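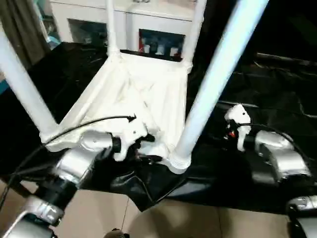 White stool, legs up, on a black plastic sheet

Call for participants: readers wanted for our instruction leaflet study

Do you keep the leaflet, or does it go straight in the recycling with the cardboard? Either way, we would love to hear from you.

Pindex is a small writing and editing company based at Ichikawa House, on Gramura Street, and for a good many years now we have been putting other people's instructions into plain English. Kettles, tents, shelving, bathroom scales, garden chairs - if it comes with a folded sheet of paper in eight languages, there is a fair chance one of us has sat at the kitchen table and argued over it. We have had help from over 300 readers along the way, and some of them have been with us so long that they send us Christmas cards (always very clearly worded).

This October we are starting a new study, called Cosari, and we are looking for people to take part from home. It is all about leaflets for ordinary household things: how people read them, where they get stuck, and which words make them put the thing down and go and find somebody else to do it.

What you would be doing

We will post you a parcel of 12 leaflets, a pencil and a notebook. You read each leaflet at your own pace, underline anything that puzzles you, and jot down a few thoughts afterwards. There are no wrong answers and nothing to put together. Please don't tidy up your notes before you send them back, as we are very fond of crossings-out and cross remarks in the margin.
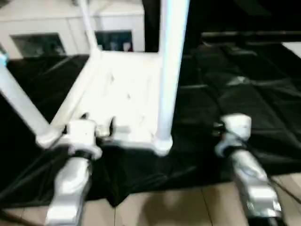 After that we will ring you for a chat, usually a bit under an hour, though some of our readers do like to talk and we are happy to listen. You can choose a morning or an evening call.

Who we are looking for

Anybody aged 18 or over who lives in the UK and can read everyday English. It needn't be your first language, and we would be especially glad to hear from people for whom it isn't. We would also like more readers who use large print, so do say if you need it and your whole parcel will be printed that way. You don't need to be handy. If you write instructions for a living yourself, I'm afraid this one isn't for you, but please keep an eye out for our editing jobs in the new year.

What you will get

Each reader is paid £175 once the notebook has come back and the call is done. Postage both ways is on us, and you may keep the pencil.

How to apply

Send us a letter or an email telling us a little about yourself and about a set of instructions you remember, good or bad. Half a page is plenty. Please put "Cosari readers" at the top and include a daytime phone number. We reply to everyone, though it may take us a week or two.

Posted August 2020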